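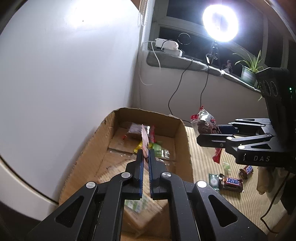
My sweets box, and why it takes me a whole Sunday

Sunday, September 17, 2023

I have a habit which my family finds strange. I keep all small sweets in one cardboard box, and two times in a year, in February and in September, I put everything on the striped cover of my bed and decide again what stays in the box.

The box is not beautiful. It is brown, low, and the top edge is torn in some places. I wanted to buy a nice tin one for 14 euros from Cuvby, but then I thought the cardboard does the same work, and I can throw it away when it becomes too sticky.

My rules are simple. Flat packets go along the walls. Soft things, like the loaf in clear plastic, must lie on top, never under a bag. Last winter I forgot this, and I had crumbs for weeks. The brown eggs in their shell holders need a place where they don't roll, so I give them one side of the box each. 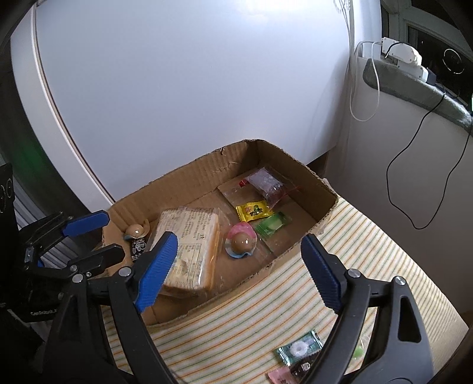
The loaf and the two eggs, with the mint still outside on the cloth.

The bag with the dark purple filling is the most difficult. It is heavier than it looks and it slides. I put it at the back, and I am still not sure about it.

Then there are the hard candies. I know that a shop like Ó Briain sells them by 500 grams, and I understand people who buy this way, but I prefer one of each kind. When a guest comes, it is nice to choose — and when no guest comes, it is nice for me also.

The Snickers bars I always leave for the end. They are small, they fit in any hole, and usually one of them does not reach the box because I eat it with my tea.
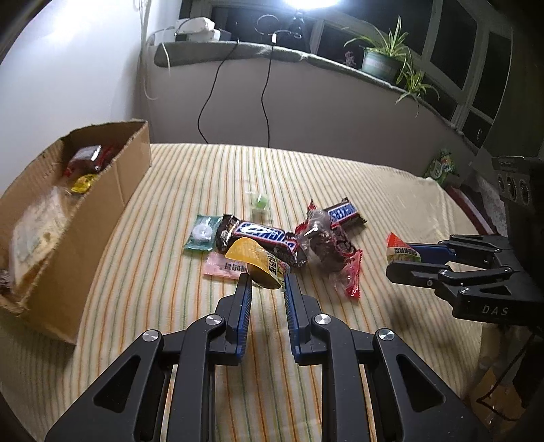 Snickers bars in the middle, the little yellow snack cup tilted slightly forward.

I did not decide yet about the cup. It has a lid which curls up, so I think it will stand in a corner by itself. If you have a better system for small sweets, please write it to me in the comments.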